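Stondum Home Dehumidifier
Section 4: Bedroom Set-Up

Read this section before you plug anything in. We know you won't, so the parts that matter most are marked CAUTION.

Bedrooms are harder to keep dry than people expect. They are full of cloth, and cloth drinks whatever is in the air.

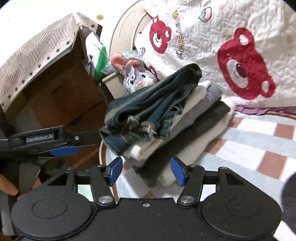
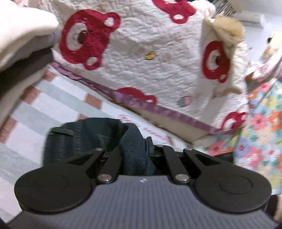

Bedding and folded clothes count as part of the room's load.

4.1 Choosing a spot

1. Pick a hard, level patch of floor. Thick carpet makes the unit lean, and a leaning unit thinks its tank is full. It will stop and beep at you until one of you gives in.

2. Leave 40 centimeters clear on every side. The curtain counts as a side.

3. Point the top vent away from the bed. The air coming out is warm and dry, and a night of it will leave you with the throat of a retired auctioneer.

CAUTION: Do not drape laundry over the unit. It looks like a drying rack. It was not built as one, and the warranty desk in Brendonton can tell.

4.2 First start

1. Stand the unit upright for 2 hours before switching it on. If it traveled on its side in the back of a car, leave it overnight.

2. Slide the tank in until it clicks. A tank that is nearly in is out, as far as the unit is concerned.

3. Plug directly into a wall outlet. Do not use an extension cord, including the good one.

4. Press Power, then hold Mode until the light turns green. An amber light means the filter door is open. Close it and hold Mode again.

5. Close the windows. You would be surprised how many service calls end at this step.

NOTE: The fan may run for several minutes before any water shows up in the tank. Lifting the tank to check restarts the wait.

4.3 Night mode

Hold Mode and Timer together to lower the fan speed and dim the display. The display does not go fully dark. Vaughan McKinnon, who wrote the first edition of this manual, recommended a sock. We recommend turning the unit to face the wall, provided the clearance in 4.1 is kept.

4.4 Closets and drawers

The unit dries only the air it can reach. Open closet doors for the first day and pull drawers out a hand's width. Clothes packed tight against an outside wall should be moved forward. Check the back of the closet again in August, when the air is at its worst.

CAUTION: Never run the unit inside a closed closet.

For error codes, see Section 7. For the beeping, see step 1.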